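What the Goalie Market Looks Like From Zillden

Zillden has played 16 games with two goalies who were both supposed to be backups. The club came into the season expecting to run a veteran starter most nights and give the second spot to a kid. Then the starter's hip went in training camp, and the plan went with it.

The results since then have been better than the standings suggest. Zillden has lost five games by a single goal, and in most of those the goaltending was fine. The power play was the problem. Still, when a team sits just outside a playoff place in midseason, the crease is the first thing people ask about, and the front office has started making calls.

The name that comes up most is the starter at Parri. He is in the last year of his contract, his team is at the bottom of the league, and he has been the best player on the ice for them on a lot of losing nights. Parri has not said he is available. It has also not opened talks on an extension, and other clubs have noticed.

The price is where it gets hard. Parri wants a young defenseman back, and Zillden has only one that fits the description. He plays on the second pair, kills penalties and is signed cheaply for two more seasons. Trading him for a goalie who could walk away in the summer would leave a hole that is just as hard to fill.

Fustari faced a similar choice in December and went the other way. It kept its young players, signed a free agent goalie who had been without a club since the fall, and asked its forwards to come back deeper into the defensive zone. Shots against dropped. The goalie has been ordinary, but ordinary has been enough, and Fustari has won seven of its last ten with him in net.

There is a case that Zillden should copy that. Its two goalies are close in age and close in numbers, and neither has looked tired. The coaches have split the starts almost evenly and say they are happy to keep doing it. What the pair has not done is play a long run of games against the top half of the league. That part of the schedule comes next, with two trips to Stitudo and a home-and-home against Fustari.

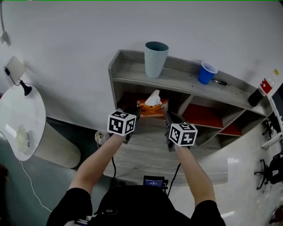 Page last updated: 2022-01-09

Stitudo is the team everyone in the division measures against. It scores early, it draws penalties, and it shoots from everywhere. A goalie who gives up rebounds has a long night in that building. Zillden lost there in the opening month after leading into the third period, and both of the late goals came on second chances in front of the net.

The front office will probably wait until those games are done before it decides. If the pair holds up, the money can go toward a forward who can help the power play. If it doesn't, Parri will still be taking calls, though the asking price is unlikely to come down with more buyers in the market.

The injured starter has begun skating on his own but has not faced shots. The club has given no date for his return.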